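12월, 오후 작업 노트

오늘은 부품 정리하는 날. 갈색 종이 깔고 남색 테이프로 칸을 나눠 둔 그 작업대에서 했다. 종이는 테이프 선을 따라 조금 울었는데 칸은 아직 멀쩡하니 이번 달은 그냥 쓰기로 했다. 새로 깔려면 반나절은 잡아야 하고, 솔직히 나는 이 정도 주름은 정이 들어서 괜찮다(이드리사 오골라 씨는 볼 때마다 손바닥으로 한 번씩 문질러 보고 간다).

분류 기준은 Dornville 쪽 작업 때 쓰던 것을 그대로 가져왔다. 검은 소품은 검은 것끼리 한 통, 색이 섞인 자잘한 것은 다른 통. 파란 통은 앞이 비스듬히 낮은 걸로 골랐는데, 안이 잘 들여다보여서 예전에 쓰던 깊은 상자보다 훨씬 마음이 편하다. 바닥은 흰색이라 검은 것이 눈에 확 들어온다. 작년에 회색 바닥에서 작은 검정 부품 찾느라 다 같이 코를 박고 있던 생각이 나서 혼자 좀 웃었다.

Namanport에서 온 상자는 아직 안 뜯었다. 선반 548번 칸에 그대로 있으니 급한 사람은 거기서 꺼내 쓰고, 꺼낸 다음에는 장부에 한 줄만 적어 주면 정말 고맙겠다. Flollora 라벨지도 거의 다 써 간다. 700장짜리로 주문 넣을 것.

파란 통 두 개, 갈색 작업대 위.
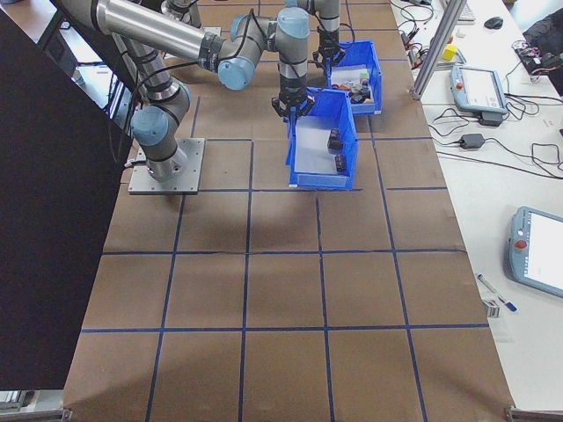
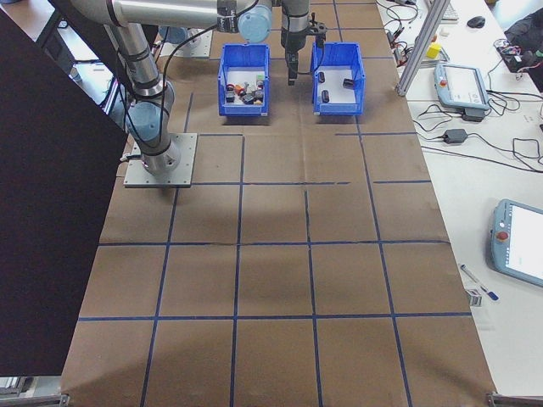 색깔 섞인 소품도 색별로 더 나눠야 하나?
당분간은 한 통에 모아 둔다. 색별로 나누면 통이 금방 모자라고, Rugemalira 건이 끝나면 어차피 목록을 새로 짜야 하니 그때 같이 정하자.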